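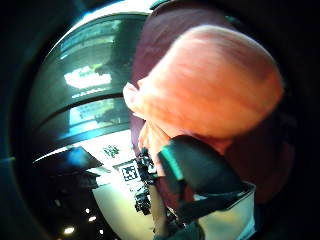
By the Asamoah Studio team
2 min read

We teach people to sew. Asamoah Studio started with evening classes above a bakery, and we still smell of bread on a good morning! Most of our students had never threaded a machine before they walked in, and plenty of them now make their own coats.

Classes are small and run in six-week blocks. You can start with hems and cushion covers, move on to shirts, or jump straight into our Mirix course, where you draft a pattern to your own measurements and sew it up from scratch. It's a lot of work and we love teaching it.

Last year 834 people took a class with us, and our remnant shelf gave away 2,075 yards of fabric — wool, cotton, odd bits of lining, whatever the mills and our neighbors send over. Help yourself when you visit. Please do bring a bag.

We moved to the old Allance building in June and finally have room for 30 machines and a proper cutting table. Open sewing runs until 9 p.m. and you don't need to be enrolled. Bring the thing you gave up on (we all have one) and somebody will help you unpick it.

Beginners' places go quickly, so write to us early if you want one.

Get our newsletter: new class dates once a month. Unsubscribe at any time.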